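Reading Aloud After the Age of Ten: A Note on Our Practice

Posted January 13, 2024
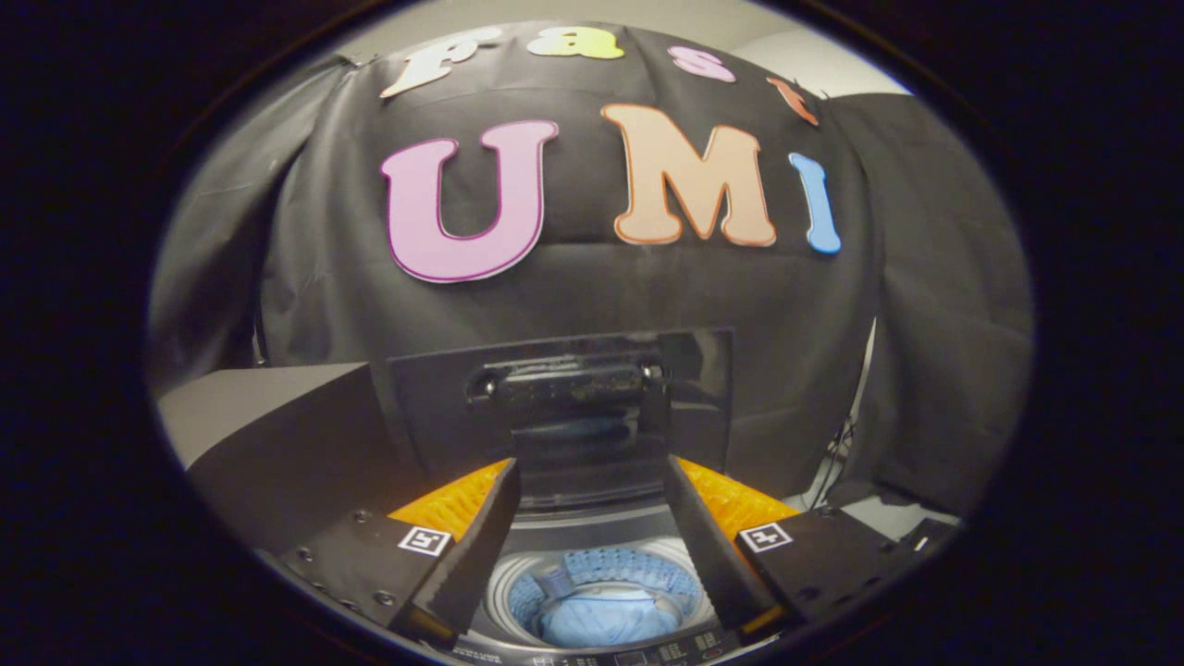

Debora Sorrentino wrote to ask whether a child who reads fluently alone gains anything from being read to, and whether the time would be better given to written work. Her elder son is 11, reads a novel a week without being asked, and has begun to leave the room when the evening chapter starts. She wished to know if she should call him back.

The question has been put to me in one form or another since I first published our home reading plan, and I have answered it too briefly in the past. I should like to set out the position more fully, with the reservation that it rests on one household and on the letters I receive from others.

We continue to read aloud to all our children, including the eldest. The practice takes 24 minutes each evening on the kitchen timer, a figure which was arrived at by accident and has never been changed. It is treated as part of the home education timetable and is entered in the record book alongside arithmetic and Latin. It is not offered as a reward and is not withdrawn as a penalty.

The first consideration is the choice of book. A fluent reader of 11 will generally choose well within his ability when left to himself, and I see no harm in that. The book read aloud should therefore be one he would be unlikely to finish alone. Last May we began a long history of the Alpine passes, 400 pages with small type and no pictures to speak of. My daughter had tried it twice and given up in the second chapter both times. Heard aloud, at a steady pace and with the map open on the table, it held her to the end. She has since asked for the author's other volume, which I have not yet been able to find at a sensible price.

The second consideration is the pace. Children who read quickly tend to pass over words they do not know, and they become skilled at guessing. I did the same at their age. A listener cannot skip. Where a word is plainly unfamiliar I pause and give the meaning in a few words, then continue. Longer explanations are kept for the following morning. Dario Bellini, whose family followed our plan for two years, kept a list of the words that were stopped for, and it had reached 300 entries by the time he moved to the upper school. I have never kept such a list myself and rather regret it.

On the matter of the child who leaves the room, my view has altered. I used to require attendance. I now require it for the first chapter only, after which a child over ten may be excused, provided he goes to some quiet occupation and does not disturb the others. In our house the excused child has usually been found on the stairs by the third chapter. I would not promise the same result elsewhere. Serena Cirillo tried this arrangement with twins, and one returned while the other did not; she considers it a fair outcome and has let the matter rest.

Several correspondents have asked about recorded books. We use them for car journeys and during illness, and I have no objection to them. They do not stop for a question, however, and a recording cannot notice that the youngest has lost the thread — a thing which happens most evenings in any household with a wide spread of ages. For that reason I do not enter recorded books in the same column of the record book. They go under private reading.

I have also been asked whether a written narration should follow each chapter. For children under nine I ask for a spoken one, of two or three sentences, given the next day. For the older ones I ask for a written page once a fortnight. Gualtiero Bellini argued in a letter last year that even this was too much, and that a good book should be allowed to pass without any work attached to it. I have thought about his objection a good deal. We now leave one book in every four entirely free of narration, and the children know in advance which it will be.

As to titles, I shall not print a full list in this post. The current plan is available on request, and the shelf marked for the spring term is already fixed. Readers who hold the older version should note that two of the adventure stories have been moved down a year, and that the collected letters have been moved up, as the print is tiring and the subject matter slow for a child of nine. Rommel Manalo has kindly pointed out an error in the page references for the sea stories — the numbers given were those of the earlier edition — and these have been corrected.

Further letters on the subject are welcome. I answer them in the order in which they arrive, and replies may be slow until the end of the month.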